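Search the magazine Enter keyword Go

Filed under: Features, Materials, Metal Finishing

The slow business of wear

Most sheet steel in daily use is painted, and most of what goes wrong with it starts where the paint stops. The coating on a storage tray or a feed hopper is between a twentieth and a tenth of a millimetre thick. Everything the owner thinks of as the surface, its colour, its feel and its resistance to damp, sits inside that layer. Once it has gone the steel is on its own.

Custódio Antunes has spent much of his working life measuring how it goes. His workshop at Badstead takes in parts from factories, farms and parcel depots, and reports on how much life they have left. The work is slow and mostly done by hand. A part is washed, dried, weighed and gauged at marked points, then sent back into use. Some months later it returns and the process is repeated.

The workshop's records cover 1169 parts, of which 1117 have been measured more than once. The remaining 52 were lost, scrapped or painted over before a second reading could be taken. Repainting is the most common of the three. A well-meaning fitter sees a scuffed part with a row of pen marks on it and sends it to the spray booth.

Wear and damage are often used as if they meant the same thing. In the Badstead reports they are kept apart. Damage is the result of a single event, such as a dropped spanner or a forklift tine. Wear is the sum of a very large number of contacts, none of which would be noticed by itself. A dent can be dated from the accident book. A worn patch has no date, and the only way to find out how fast it is growing is to measure it twice.

Three mechanisms account for nearly all of the wear in the records. The first is sliding, where goods are pushed or tipped across a panel and drag grit with them. The grit does the cutting. Clean cardboard on clean paint removes very little, but cardboard that has been on a yard floor carries quartz, and quartz is harder than any paint and most steels. The second is impact, where goods fall and the paint is squeezed between the load and the steel. It does not wear thin in the ordinary way. It cracks, and later the cracked pieces lift. The third is edge loss. Liquid paint draws back from a sharp corner as it dries, and powder flows away from it in the oven, so the film on a folded edge may be half the thickness of that on the flat beside it. Edges are handled more than flats as well.

Each mechanism leaves its own sort of border. Sliding wear fades out gradually, and on a part with primer and topcoat there will be a visible ring of primer between the two. Impact wear has a broken border with small islands of paint left standing. Edge loss gives a thin bright line that follows the fold. 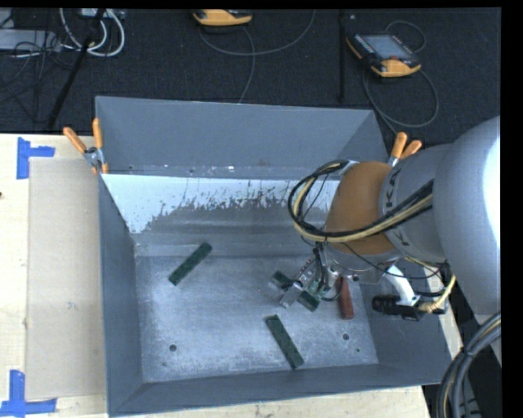
Scratched floor and ragged pale band inside an open-topped metal bin.

Rate matters more than appearance. A part can look dreadful and be stable for years, as the high spots have been rubbed bare and nothing now touches the rest. Another can look nearly new and be losing film evenly over the whole panel, in which case it will fail all at once. The gauge used at Badstead is an ordinary magnetic one, held square to the surface, and the reported figure is the middle one of 11 readings at each point. Averages are avoided. A single reading taken over a trapped grain of sand can pull an average up far enough to hide a season's loss.

The choice of points is where most of the argument lies. Tin-yau Yen, who set up a similar programme for the warehouse firm Ziltevitz, lays out a plain grid and measures every crossing, whether or not anything seems to be happening there. Antunes prefers to place his points by eye, closer together near folds and outlets and wide apart elsewhere. The grid is easier to repeat and can be done by a new starter. The hand-placed points find trouble sooner, provided the person placing them has guessed correctly.

The two methods were run side by side on a batch of chutes in June. The grid gave the better figure for total paint lost. The hand-placed points gave the earlier warning at the outlet lip, which is the part that has to be replaced. Yen now adds a short row of extra points along every lip. Antunes has not adopted the grid, on grounds of time.

Laboratory tests sit awkwardly beside all this. The usual method presses a pair of abrasive wheels on to a turning sample and weighs what comes off. It is repeatable and cheap, and it ranks paints in a sensible order where sliding is the main cause of loss. It says almost nothing about impact. A hard, glossy powder coat called Gorkadard came out well ahead of its rivals on the wheel and was fitted to a run of tipping trays on the strength of it. The trays were loaded from chest height. After 3000 loads the coating had crazed across the base and was coming away in flakes the size of a fingernail, while a softer and much duller paint on the neighbouring trays was marked but whole.

Hardness is one property among several, and it is generally bought at the expense of stretch. A paint that can follow the steel as it bends will survive a dent. A paint that cannot will leave a star-shaped bare patch, and water will find it. For anything that is dropped into, the Badstead advice is to specify by bend test first and look at the wheel figure afterwards.

Preparation counts for more than either. Paint holds to steel partly by chemical bonding and partly by gripping a roughened surface, and both depend on the steel being free of oil. Pressed parts arrive with a film of drawing lubricant. If the wash is short or the bath is tired, the lubricant stays in the folds, and the first parts of the coating to let go will be in the folds. This is often put down to handling. The difference can be seen under a hand lens: a handling mark has scratches running through it, and a wash failure leaves smooth, clean metal with the paint standing up at its border like dry leaf.

Galvanised steel behaves differently again. The zinc beneath the paint goes on protecting the steel after the paint has been breached, giving itself up slowly, so a scratch does not rust straight away. This buys time, but it also hides the point at which repair should begin. White powdery product at a scratch is zinc being used up. Brown staining means there is none left close by. Patching is worthwhile at the white stage and seldom at the brown.

Repair in place is possible on most painted steel, within limits. The loose paint is scraped back until it stops coming away easily, the border is feathered with fine paper, the bare area is wiped with solvent and allowed to dry, and a zinc-rich primer is brushed on in two thin coats. Thick coats trap solvent and stay soft. Matching the colour is a matter of taste. Several of the Badstead customers ask for a deliberately different shade, so that the patch can be picked out at the next reading and gauged separately.

Linings are the other course. A loose sheet of dense plastic laid in the base of a tray takes the scratches and can be turned over when one side is spent. It needs to be lifted and cleaned under at intervals, as grit that works its way beneath the sheet will grind the steel out of sight. One set from a grain store at Sin had perfect linings over floors that had been rubbed to bare metal in a neat pattern matching the ribs on the underside. The store now uses flat sheet, taped on all four sides, and the next set of readings is due when the bins are emptied.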